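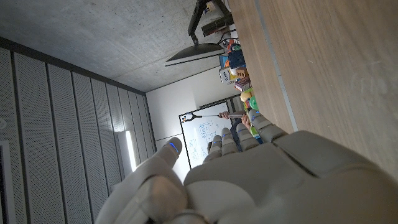
You could have bought a litter picker and gone home, one of the members said when we showed the hand at Gullow in April, and I have been trying to answer that ever since. So let's start there.

(Leave the slide up. Don't rush into the parts list.)

The litter picker is the right comparison and I'd like people to keep it in mind. A reacher-grabber has a trigger, a rod and a jaw. It needs no drivers. It works first time and it works for your gran. The hand has fingers and a thumb and little blue lights, and people come over to look at it, and I think that last bit has done more for robot hands than anything they have ever picked up.

What we set out to do. Shared workshop, evenings only, a hand we could mount on the arm we already had. The job was to clear the packets and boxes off the end of the bench and put them on a shelf. Budget was 4000 pounds, from the workshop's equipment fund. I voted against it, so take the rest of this talk with that in mind.

How we got the hand. We looked at building one from the Flulura plans. The plans are free and the drawings are lovely. Several parts are listed as "to be confirmed" and have been for as long as I've been reading them. We printed one finger, strung it, and the tendon wore a groove in the joint before we'd got it to hold a pencil. We gave up and bought the hand ready made. I'd rather say that plainly, as I've sat through too many talks where "we built" meant "we bolted on". We built the mount, the wiring, the control software and the test rig. The hand came in a box.

The mount. Three versions. The first one flexed. The second was stiff and blocked the cable. The third is the second with a slot filed in it by hand. If you want the drawing, ask, but the slot isn't on it.

(Skip this next bit if the talk is running late. The slot is 30 minutes including questions.)

Software. We used Yuen to begin with, mostly on the strength of the demo clips. Watch those clips again with the sound off and look at what is being picked up. It's a sponge or a soft ball, every time, in the middle of a clear table. We moved to Honoler, which is uglier and tells you when it has lost a finger. I can't say it made the grip any better. It made the evenings shorter.

The numbers. 1084 grasp attempts logged, up to 28th June. I'm not putting a success rate on the slide and somebody will complain, so let me explain. We changed what counted as a success partway through. At first it had to reach the shelf. Later, when that was going badly, it had to leave the table. You can get a very decent percentage out of the second rule. Ask anyone showing you a percentage which rule they used.

What went wrong most. Flat boxes. The fingers come down from above, the thumb goes for the side, the box slides away, and the hand closes on itself quite gracefully. A person tips the box up with one fingertip without thinking about it. We wrote that move out on the whiteboard as steps and it filled more of the board than the whole wiring plan had.

(Pause for the laugh, if there is one. There wasn't at the practice run.)

Round things were better. Crinkly packets were better than I had expected – I'll give it that. They fold into the fingers and stay there.

Fingers against jaws. After the flat box business we fitted a plain two-jaw gripper to the same arm for 5 evenings. Same table, same packets. It was quicker to set up and it dropped fewer things. It can't turn an object over once it has hold of it, and in theory the hand can. In practice ours hasn't done so on purpose.

Would I do it again? With the fund's money, no. Several people in the group would say yes and have asked me to say so. Their case is that they understand joints and wiring now in a way they didn't before, and I believe them. I'd only point out that the grant form said "to clear the bench", and the bench still gets cleared by whoever is locking up.

Things to check before you start one yourselves:

Ask for footage of the hand picking up your objects.
Price the spare fingers before you price the hand.
Decide what counts as a grasp, write it down and date it.
Try the job with a litter picker first. Time it.

Questions. If someone asks about touch sensing, we haven't fitted any and I've no view yet. If someone asks to shake hands with it, power off first.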